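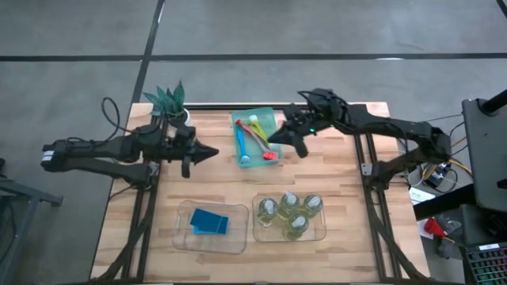

Both arms out, right one over the back tray.

30 January 2020

Most of the day went on the planner. The two arms each plan fine alone and then one stops dead waiting for the other, and I had been blaming the collision check. It was the queue. Each new target from perception was pushing the old one out before the controller had taken it, so the right arm kept getting a fresh plan and starting over. I changed it to hold a target until the arm reports done or failed. Fifteen lines, most of them logging.

Jingyi Tang has been going through the recorded runs in Turkov. There are 3,167 segments in there now and she thinks a good part of the October ones have the wrong gripper width, from before we fixed the units. She wants to relabel. I would sooner drop them, but Howard Rudd said keep everything until the next training run is done, so they stay with a flag on them.

Perception is still poor on the clear trays. The depth comes back full of holes along the walls and the planner treats a hole as free space. The little glass bottles are the same problem, only smaller. The toy utensils and the blue cards or sponges get decent masks, and the plant gets a very good mask, which is no use to me. Trevor Furnival suggested fixed tray boxes in the scene file and I put them in after lunch. It feels like cheating but the plans look sensible in the viewer.

Also measured the loop time again. Worst case was 20 ms with logging on, which is too long. Jasper Hoekstra says the Grirutik driver copies every message twice and he has a patch somewhere. Asked him to send it.

Set up a batch of 600 simulated starts to run overnight with the new queue. Left the timeout alone – one change at a time.

Tomorrow: read the batch results, try Jasper's patch, write to Diệp Sầm about the wrist calibration. Buy milk.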